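# Can a machine tidy up my kitchen table yet?

I've been asked this enough times at family dinners that I'm going to write down my answer and send people the link from now on. The short version is no, with some footnotes. The footnotes are the part I like.

My own kitchen already has two machines that do chores and do them well. One washes dishes and one washes clothes. They work because somebody long ago gave up on copying how a person does the job. A dishwasher doesn't pick up a plate. You pick up the plate, you put it in the rack, and the box full of spray takes over. Picking up, putting down, opening, closing and sorting are still mine, and they take most of the time. I also carry the laundry down a flight of stairs, which I would happily hand over tomorrow.

So when I look at the newer work on robot arms I skip the videos with music and look for the boring jobs. Put an object in a box. Open a drawer. Hang a cup. I spent most of June reading through the write-ups from a small project called Plemness, which trains two-armed robots in simulation first and moves to real hardware later. Their reports are dry and long and I enjoyed them a lot.

One of their practice jobs is a table with a small yellow cube on one side and a wooden box with a metal handle on the other. There are two arms with black two-fingered grippers. As I read the task sheet, one hand deals with the box and the other deals with the cube, and the run is scored on whether the cube gets put away. My nephew could do it before he could talk.
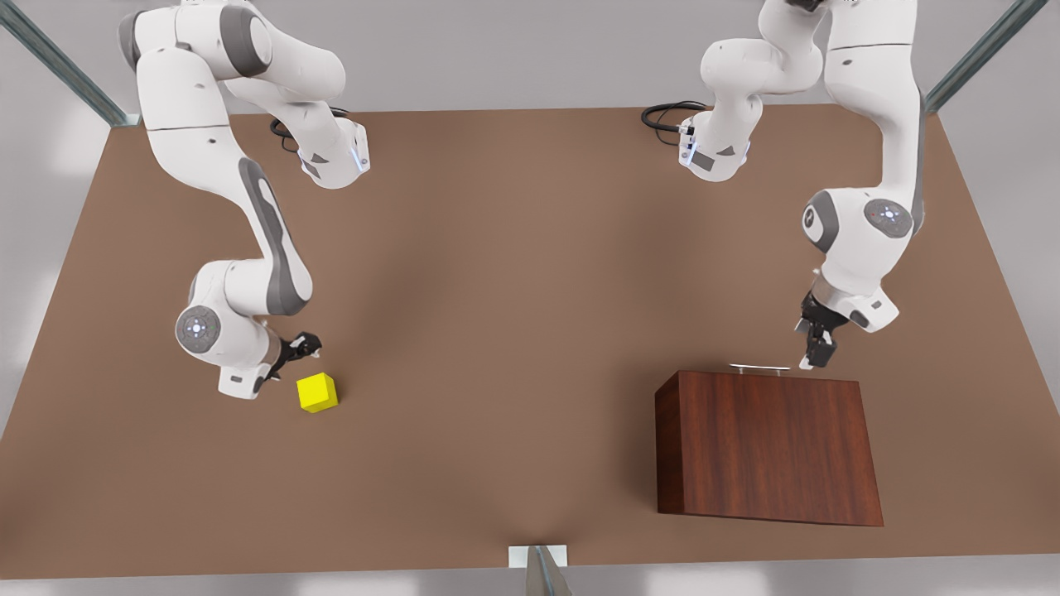
Wing-sze Mak wrote to me after I posted a draft of this, and her point was that I'm being unfair to the cube. A job with two hands is a different job from one hand done twice, she said, and she'd rather see a dull task run a thousand times than a folded shirt run once. She also told me to stop comparing everything to my nephew.

Fair enough. The numbers in the report do back her up on the dull part. They list 1365 practice runs in one batch and 2666 in the next, all simulated, and the writers go through the failures one kind at a time. The fingers close a little early. The hand comes in at a bad angle and pushes the thing it was supposed to pick up. The two arms are each fine alone and then wait on each other. I've had that last problem with my brother and a couch.

What I would want to know is how any of this holds up on my table. Mine has mail on it, a bowl of onions, a charger nobody claims and usually a damp dish towel. A cube has flat sides and keeps its shape. A towel has a new shape every time you touch it. In simulation you can set the weight of everything and the lights never change, and you can start over for free. If an arm drops my blue bowl there's no starting over, there's just a broom.

The shop floor is a different story. I worked two summers at Gittins, packing cabinet hardware, and I think a fair amount of that job could go to a machine now. The parts came in the same tray, in the same spot, all day. The hinges were easy. What would still be hard is the stuff between the packing – the tray that arrives with a torn liner, or the bag of screws that's short by a few. We had 54 part numbers on my line and I'd guess the odd ones took up half my attention.

A friend sent me the page for a home robot from Cluria and asked if she should put down a deposit. I told her to wait. The page shows it loading a dishwasher, which is the right job to show, but I couldn't find anything on how often it works or how long it takes. If it needs most of an evening for one load and I have to stay in the room, I've gained a hobby and kept the chore.

My guess is that we get useful machines for one narrow household job at a time, the way we got the washer. Something that only handles laundry from the basket to the drum would be worth real money to me. I don't need it to also cook.

I'm going to read the next Plemness report when it comes out, the one that's meant to cover real hardware, and I'll post notes if there's anything on cloth. If you have a robot at home that does more than floors, please write and tell me how often you have to help it.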